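About Mollar
Cloth goods, folded by people who care how a pile looks 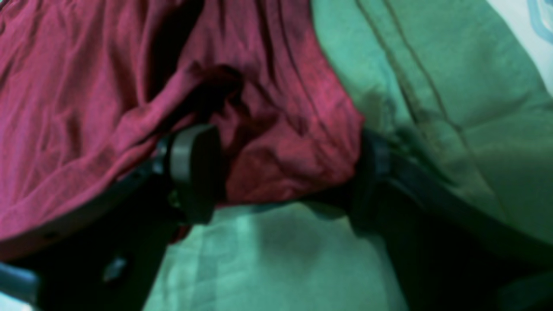 One customer in Plollcombe wrote to us that she had given up on folding napkins straight from the dryer, and that letting them lie flat for a few minutes first had saved her most of the ironing. We have passed that tip along many times. It works well on plain weaves and less well on anything with a heavy hem.

Mollar sorts, folds and packs household cloth for small hotels, restaurants and rental homes. We started in January with one table and 200 napkins from a single dining room. We now handle nearly 1440 pieces in a normal week, mostly napkins, hand towels and table runners.

Work is sorted by color before it is sorted by size. Reds and wines are kept apart from greens, and whites have their own shelf. Each piece is picked up, shaken out, laid flat and smoothed from the middle toward the hems. Creases that stay in after smoothing go to the press. Anything with a stain or a pulled thread goes into a separate bin and is returned to the customer with a note.

Our fold sheet, which we call Hokix, lists 213 folds and stack sizes. Customers may pick from it or send a drawing of their own. Napkins are banded and boxed. Runners are rolled on request.

We do not wash or dye. Zou, two doors down, takes in laundry and can send it to us when it is done.

Pickup is at the side door on the loading lane. Please label each bag with your account name and a piece count.

Page updated April 9, 2025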